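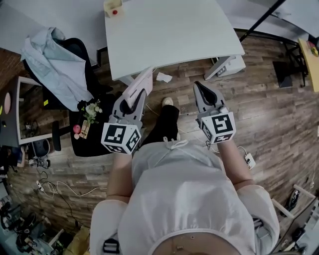 Fulow handheld grippers, pair - two weeks in

Bought the pair to replace our old Brinon ones. Short version: keep them, but buy spare pads the same day. Long version below, written on a Sunday between runs so excuse the spelling.

Build

Gray fingers, two per gripper, black lining on the inside. White marker cube on the base of each one. Cube sits well back from the fingertips, which I like. On the Brinons the marker was a flat plate and tracking dropped every time you rolled your wrist. With the cube you nearly always have a face turned to the camera. Nearly. Point both hands straight down at the floor and pull them in close to your body and it still gets confused now and then.

No play in the hinge out of the box. Left one has a bit now. Right one is fine, no idea why, I'm right handed.

In the hand

Lighter than the Brinons. Trigger is softer, almost too soft for the first hour, then you stop noticing. Tuva Tveit has small hands and could reach the trigger without shifting her grip, which she never could on the old set. Agnes Moen wants a wider handle. Can't please everyone.

Wear short sleeves or something that stays put. A long loose cuff gets in front of the marker and you lose the pose for half a second, then spend ten minutes looking for it in the recording.

Gripping

Soft stuff: very good. Tissues, shirts, paper bags, a sock. Picks a single tissue off the floor first try most of the time.
Flat stuff: so-so. Cards on a bare desk are a pain, you have to slide them to the edge.
Small hard stuff: OK until the pads get dusty. Wipe them. Seriously, wipe them. Our floor is wood planks and the black padding picks up everything.
Heavy stuff: didn't push it. Full water bottle slipped, half full was ok.

Calibration

This is where they win. 12 minutes for the pair, first time, reading the manual as I went. Arvid Backlund did it faster the next day and was smug about it. The Brinons took us most of a morning and then wanted doing again after lunch.

The software asks which hand is which every single time you start it. Get it wrong and left and right are swapped with no warning at all. We put in two full sessions like that before Seidu Annan spotted it. Hovland, who we bought from, say a fix is coming in September. We'll see.

Versus the Edham

Had an Edham pair on loan too. Stronger grip, nicer trigger, metal fingers. Also heavy, my forearms were done by lunch, and the markers are stickers that start peeling at the corners. For bench work I'd take the Edham. For walking around a room picking things up off chairs and floors, the Fulow, easy.

Gripes

- pads wear fast, and spares ship seperately
- no case or pouch, not even a bag
- manual is one folded sheet, tiny print
- marker cube corners are sharp, I've caught my wrist twice

Would I buy again - yes. Four out of five, and it'd be higher if the left hinge hadn't gone loose. Will update if it gets worse.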